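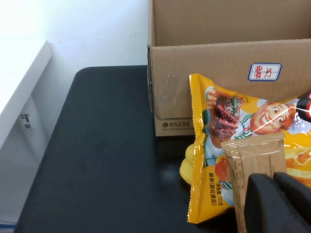
1/ Thread zu Wellpappe, Feuchte und Stapeldruck. Anlass: Im Lager Hillberg sind im März wieder Kartons in der untersten Lage eingeknickt, und in der Auswertung stand als Ursache »Überladung«. Die Last lag innerhalb der Vorgabe. Die Vorgabe war falsch.

2/ Begriffe vorab. BCT (Box Compression Test) ist der Stapelstauchwiderstand der fertigen Schachtel, angegeben in Newton. ECT (Edge Crush Test) ist der Kantenstauchwiderstand des Materials, angegeben in kN/m. Beides wird im Normklima gemessen: 23 °C, 50 % relative Feuchte.

3/ Ein Lager hat selten Normklima. Papier ist hygroskopisch und stellt sich auf die Umgebungsfeuchte ein. Mit steigendem Feuchtegehalt sinkt die Steifigkeit der Deckenbahn und der Welle. Bei 90 % r. F. bleibt je nach Papiersorte oft nur noch die Hälfte des Laborwerts übrig.

4/ Zweiter Abzug: Zeit. Der BCT ist ein Kurzzeitversuch, die Presse fährt in wenigen Sekunden bis zum Versagen. Unter Dauerlast kriecht das Material. Ein Karton, der im Labor 3 kN hält, hält 1,5 kN nicht zwangsläufig über Wochen.

5/ Dritter Abzug: Stapelbild. Die Ecken tragen den größten Teil der Last. Säulenstapel, Ecke auf Ecke, nutzt das aus. Verbundstapel steht stabiler gegen Kippen, verschiebt aber die Ecken auf die Mitte der Seitenwände darunter, und dort beult die Wand zuerst.

6/ Palettenüberstand wird regelmäßig unterschätzt. Eine Kante, die über das Deckbrett hinausragt, trägt nicht mit. Lücken zwischen den Deckbrettern wirken ähnlich, wenn eine Ecke darüber steht. Zwischenlage einlegen oder anderes Packschema wählen.

7/ Die in Hillberg verwendete Vorgabe stammt aus dem Datenblatt zur Serie Fakness 741. Einwellig, B-Welle, Bauart FEFCO 0201. Im Datenblatt steht der BCT ohne Sicherheitsfaktor. Jemand hat ihn durch das Bruttogewicht geteilt und das Ergebnis als zulässige Stapelhöhe eingetragen: 12 Lagen.

8/ Korrekt wäre:

`zulässige Last = BCT / S`

wobei S alle Abzüge zusammenfasst. Für trockene Lagerung mit kurzer Standzeit sind Werte um 3 verbreitet. Bei Feuchte, langer Lagerung oder Transport mit Umschlag liegt S deutlich höher.

9/ Dazu die Last auf der untersten Lage. Sie trägt alle Lagen über sich, also:

`F = (n − 1) · m · g`

n = Zahl der Lagen, m = Bruttomasse je Karton in kg. In der alten Tabelle stand n statt n − 1. Das ist ein Fehler zur sicheren Seite und fällt gegenüber dem fehlenden S kaum ins Gewicht.

10/ Zum Inhalt. Trägt das Packgut mit (Dosen, Gläser), darf man das ansetzen, sofern der Kopfraum klein ist. Beutelware trägt nicht mit. Bei Schlauchbeuteln mit Gaspolster ist jede Last, die über den Inhalt läuft, eine Last auf die Siegelnaht. Der Karton muss also 100 % übernehmen.

11/ Gebrauchte Kartons: eigene Kategorie. Jede Öffnung belastet die Rillung der Klappen, jeder Griff drückt die Welle an der Griffstelle flach. Von außen ist das schlecht zu erkennen. Wir lassen Mehrwegnutzung nur noch für die oberste Lage zu.

12/ Klebeband erhöht den BCT nicht nennenswert. Es hält die Klappen geschlossen und den Boden zusammen. Ein Karton mit fünf Streifen rundum ist im Stapel so weich wie vorher. Das gilt auch für Umreifung, sofern sie nicht zu stramm sitzt; dann schneidet sie ein und macht es schlechter.

13/ Die Messung in Mirngate lief über drei Logger: Tor, Gangmitte, oberste Regalebene. Am Tor lag die Feuchte nachts durchgehend über den anderen beiden Positionen. Genau dort stand die Ware mit der längsten Liegezeit. Ein Umzug der Langlieger in die Gangmitte kostet nichts außer Staplerzeit.

14/ Seecontainer nur kurz: Auf der Strecke ab Âu schwankt die Temperatur im Tagesgang so stark, dass Kondensat an der Decke möglich ist. Trockenmittel hilft, ersetzt aber keine Reserve im BCT. Nassfest verleimte Wellpappe bestellen und nach Ankunft stichprobenweise die Feuchte messen.

15/ Geändert haben wir in Hillberg:
- Stapelhöhe je Artikel neu gerechnet, S in eigener Spalte
- Säulenstapel als Standard, Sicherung über Stretchfolie und Zwischenlagen
- Langlieger weg vom Tor
- BCT-Angabe nur noch mit Prüfklima in den Stammdaten

16/ Offen ist die Frage nach C-Welle statt B-Welle bei den großen Formaten. Mehr Wandstärke gibt mehr Beulsteifigkeit, kostet aber Höhe auf der Palette. Die Prüfmuster sind bestellt, Werte folgen hier im Thread.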